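4.3 Finishing a timber tabletop with Dendinus hard oil

Read section 2 (Ventilation) before opening the tin.

1. Clear the tabletop and vacuum the surface, including the edges.
2. Sand along the grain with 80 grit, then 217 mL of Ristov cleaner diluted as shown on the label. Allow the timber to dry fully.
3. Stir the oil for two minutes. Do not shake.
4. Apply a thin coat with a lint-free cloth. Wipe off the excess within 40 minutes.

Note: Colour will deepen slightly with the second coat. Test on the underside first.

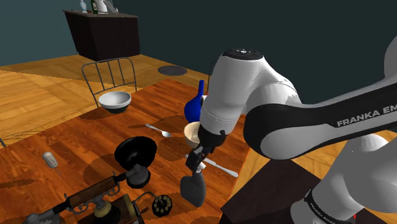 Figure 7. Wooden dining table.

5. Leave overnight, then repeat step 4. Tabletops in daily use need a third coat.
6. Keep the surface free of water and hot dishes for seven days.

CAUTION: Oil-soaked cloths can catch fire on their own. Lay them flat outdoors to dry, or store them under water in a sealed metal container.

Re-coat once a year, or sooner if the surface looks grey or dry. For colour matching, see section 4.4.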